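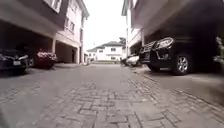

4. Operating rules for shared paved surfaces

4.1 Scope

The rules in this section apply to small ground robots that travel unaccompanied on privately managed residential roads. Most existing guidance was written for one of two cases: a sidewalk with a curb on one side, or a public street with marked lanes. Residential compounds often have neither. People walk where cars turn, and cars leave covered parking straight onto the same paving that everyone else uses.

We reviewed the operating manuals of two fleets, Perron and Grodent, and compared them with the draft site rules prepared by Cadingate for property managers. Perron treats a shared surface as a sidewalk and allows its normal cruising speed. Grodent treats it as a road and keeps the robot to the right edge. Cadingate leaves the choice to the site. We think all three positions miss the main hazard, the parked car that starts to move.

4.2 Passing parked vehicles

A robot with low sensors sees bumpers and wheels well but has a poor view of windshields. It can't be expected to tell whether a driver is in the seat. The rule should therefore depend on the direction the vehicle faces and on nothing the robot has to guess.

Rule 1. When a parked vehicle faces the travel path, the robot passes at walking pace or slower and keeps to the far half of the path if that half is clear.

Rule 2. When vehicles face the path from both sides, the robot stays in the middle and doesn't stop between them, except to avoid a collision.

Rule 3. Reverse lights, brake lights or any wheel movement are treated as a vehicle entering the path. The robot stops short of the opening and waits.

Rule 2 caused the most disagreement during drafting. Hanneke Postma argued that a robot in the middle of a driveway blocks both directions. In the logs we reviewed, which cover 952 passes, the middle position gave drivers more time to see the robot, and the delay to cars was small. We kept the rule and added a duty to pull aside once the parking bays end.

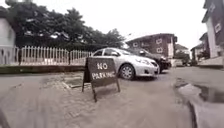
Section 4 of 7 | 630 words

4.3 Temporary signs and surface water

Freestanding signs are common on managed sites and rarely appear on the site map. A board reading NO PARKING is addressed to drivers, but it still matters to a robot. It takes up part of the path, it can hide a person standing behind it, and its legs spread wider at the ground than the board does at the top. The footprint should be measured at the legs.

Rule 4. A temporary sign is mapped as an obstacle for the current trip only. It is never used as a landmark for positioning.

Rule 5. The robot doesn't wait in an area signed against parking, even if the delivery point is closer from there.

Rule 6. Standing water of unknown depth is treated as an obstacle. If no dry route is wide enough, the robot stops and calls the remote operator.

Reflections are a separate problem. A puddle that mirrors a pale sky can read as open ground to one sensor and as a hole to another. Both manuals tell the operator to check the image by eye, and we found no reason to change that. Grodent allows 12 seconds for the check before the robot backs away. We suggest 13 as a minimum and no fixed maximum, provided the robot isn't blocking a bay.

4.4 Open areas

Figure 4. Shared paved area with a central lawn, looking in between two pillars.
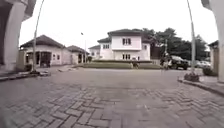
Rules for open areas are harder to write than rules for driveways, as there is no single path to keep to. The Perron manual lets the planner take the shortest line across. Zofia Adamczyk's proposal, which we adopt, is to follow the curb or the edge of a lawn wherever one exists and to cross only at a mapped point. The lawn island in Figure 4 gives the robot such an edge. Distance also has to be considered. The person near the front of the dark SUV in the same figure is a small upright shape, partly lost against the trees, and a detector tuned for close range could easily miss a pedestrian like that.

Rule 7. Before entering an open area, the robot stops at the entrance and completes a full scan. Any upright object it can't classify is treated as a person until the robot is near enough to decide.

Rule 8. Pillars, poles and planters at an entrance are recorded as fixed features, and the map entry is checked again in January of each year.

The full text of the rules, with the changes made after the review of 26 Apr 2022, is given in Appendix B. Speed limits by surface type are covered in Section 5.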